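Speaker notes: grasp labels from handheld demonstrations
Fletance track, Tuesday, second slot after lunch

Slide 1 - Title
Leave it up while people sit down. Say which half of the project this covers: the labeling and planning software. The hardware talk was in the morning slot and questions on finger geometry go there.

Slide 2 - The problem
We want a grasp planner that handles flexible packaging. Chip bags, foil packets, wrapped bars, small candies. Rigid-object planners assume the surface they see is the surface they will close on. With a bag, the surface moves as soon as the fingers touch it.
Point to make: the depth map before contact is a poor guide to the shape after contact. Our old planner in Simcombe scored candidates on the before shape only.

Slide 3 - Pipeline
Walk left to right. Wrist video comes in, pose track comes in, finger width comes in. Skinner aligns the three streams, cuts them into segments, and writes one grasp record per segment. The planner trains on the records and never reads raw video.
Mention that Skinner is one process with a queue. We tried splitting it per stream and spent more time on clock repair than on labels.

Slide 4 - Finding the moment of closure
Width alone is not enough. On a thin bag the fingers go nearly shut, and the width curve looks the same as an empty close. We use width plus a check on whether image motion between the fingers matches the background. If the patch stays fixed relative to the fingers while the table moves, something is held.

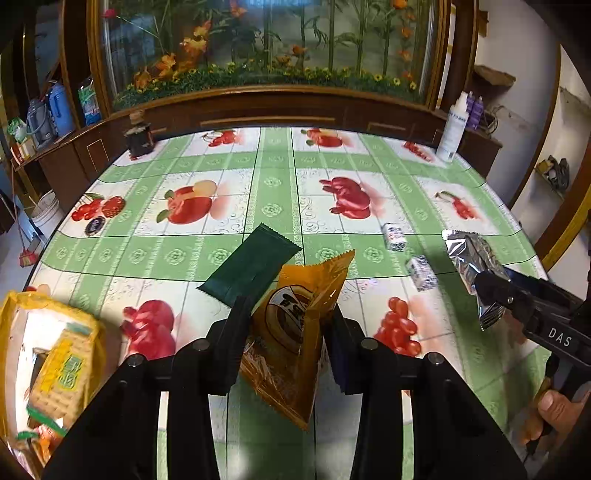 The patch check needs texture behind the object. A patterned cloth gives the tracker plenty to hold on to. A plain white desk gives it very little, and there we fall back to the pose track. Window length is 500 ms. Shorter windows flicker, longer ones smear the start of the lift.
Repeating patterns have their own failure. The matcher can jump by one full tile and report motion that did not happen. Fix: limit the search radius using the pose track. Do not spend more than a minute on this, it is in the handout.

Slide 5 - Two tools in one view
With both hands working, the second gripper shows up in the first one's video. The segmenter used to treat it as scene clutter, and the planner then learned to avoid it as an obstacle. We now mask it by projecting the other tool's pose into the view, with a margin of 20 pixels. Hands are masked with a separate model.
If asked: yes, both tools must share a map. If one loses tracking, the segment is dropped.

Slide 6 - Results
Read the table by row. The Grullincombe set has 33 object types, split by object so that no type is in both train and test. Main gain is on bags held by the crimp. Candies are unchanged - the error there is in the pose track and better labels do not help.

Slide 7 - Open items
Slip detection during transport. Partly covered objects, where one wrapper lies over another and the mask merges them. Replay speed, currently 3 times slower than real time on the lab machine.
Go to questions. Backup slides have the record format and the clock alignment plots.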